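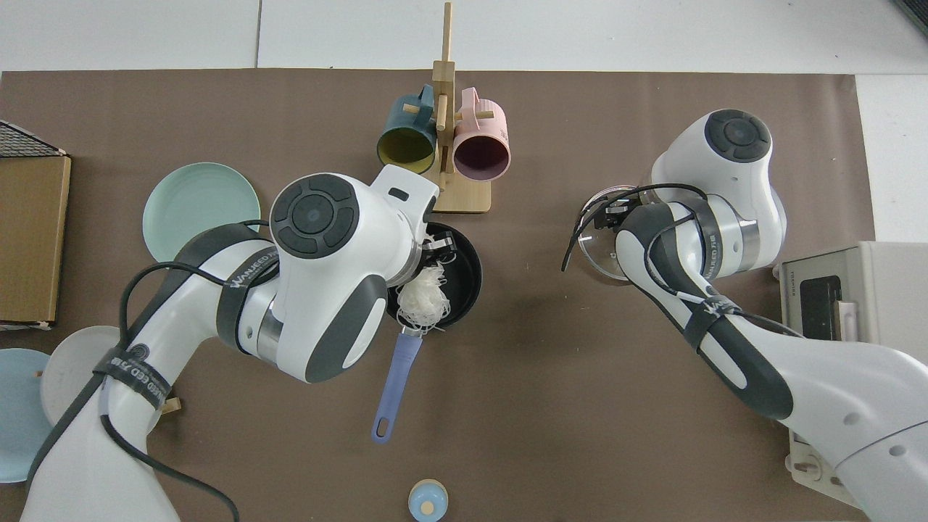 Black frying pan on a brown mat.

Nirkero Skillet Recipes: README

18th February
By Shivam Solanki

Print this page | E-mail this page

What this is

Nirkero is a text dataset of home recipes cooked mostly or entirely in one frying pan. It holds 1,531 recipes in English, typed up from church and school cookbooks, club newsletters and loose recipe cards. Each recipe is one row. The ingredient lines have been split into quantity, unit and item, and the method is kept as the original writer worded it.

I started it as a way to look at how people write cooking instructions for each other, especially how they talk about heat and time. It has also been handy for testing ingredient parsers, which tend to do well on recipe websites and badly on "butter the size of an egg."

Files

The dataset comes as two files, both plain UTF-8 text with commas between fields and double quotes around anything that contains a comma.

recipes.csv has one row per recipe.
ingredients.csv has one row per ingredient line, joined to the first file on recipe_id.

Fields in recipes.csv

recipe_id: a short code. It doesn't mean anything and the codes have gaps where duplicates were taken out.
title: as printed, including spelling mistakes.
source_type: cookbook, newsletter or card.
year: the printed year, or blank.
pan: the pan as the writer named it ("skillet," "spider," "heavy frypan," "big black pan").
pan_size: inches, when given.
fat: the first fat to go in the pan. Bacon counts as a fat if it is cooked first and the drippings are left in.
heat_words: every phrase about heat, in order, separated by semicolons.
lid: yes, no or unclear.
method: full text of the instructions.
notes: anything written in the margin or under the recipe.

Fields in ingredients.csv

recipe_id, line_number, raw_line, quantity, unit, item, prep.

The raw_line field is the one to trust. The others were filled in by a script and then read over by hand, and vague amounts were left blank in quantity with the original words still sitting in raw_line. "Salt" with no amount has a blank quantity. "A pinch of salt" has unit = pinch.

How it was put together

Most of the cookbooks came out of library sale boxes in Cairns. The newsletters are from the Idell Cooking Club, which gave permission for the recipe pages only, so the letters and meeting news are left out. Cards were typed directly from the originals.

Every recipe was typed once and checked once, by different people. Where the typist and the checker couldn't agree on a word, it appears in square brackets with a question mark. Stains and torn corners account for most of these. A recipe went in if everything hot happened in one frying pan. Boiling pasta or rice separately was allowed. Finishing under a broiler was allowed if the food stayed in the pan. Deep frying was not.

Duplicates were a nuisance. The same hamburger hash turns up in cookbook after cookbook with one ingredient changed. I removed exact copies and kept the rest, so near matches are still in there. If you plan to split the data for training and testing, group by title and main ingredient first.

Known problems

The year is blank for 198 recipes. Most of those are cards. Please don't guess from the ingredients; canned soup is not much of a clock.

Heat words are not on one scale. "Medium" on an electric coil and "medium" on gas are different things, and the older recipes often say only "a good fire" or "not too fast." I made no attempt to turn any of this into temperatures.

Can sizes have shrunk over the years. A recipe calling for "1 can tomatoes" doesn't say how much that was, and the item column can't tell you.

Eggs, potatoes, cabbage and ground beef are heavily represented. Fish is thin. There is very little from outside the groups that happened to print cookbooks, so don't treat this as a record of what people ate in general.

Some methods include advice that is out of date, such as leaving cooked rice out overnight or judging pork by color alone. The text is unchanged and carries no warnings. Don't cook from it without checking current food safety guidance.

Personal details

Contributors' names were printed beside most recipes. They've been removed from the recipe text and from titles, so "Aunt ____'s Corn Cakes" has a blank where the name was. If you find one we missed, send the recipe_id and it will be fixed in the next release.

Versions

There have been two releases. The first had no lid field and used a different rule for bacon, so fat counts from it won't match the current ones. The Gastance ingredient splitter used on the first release was dropped for the second, and all lines were run again from raw_line.

Corrections

Send the recipe_id, the field, what it says now and what it should say. Photos of the same recipe in another printing are useful, particularly if the year is showing.

Print this page | E-mail this page

Last updated: September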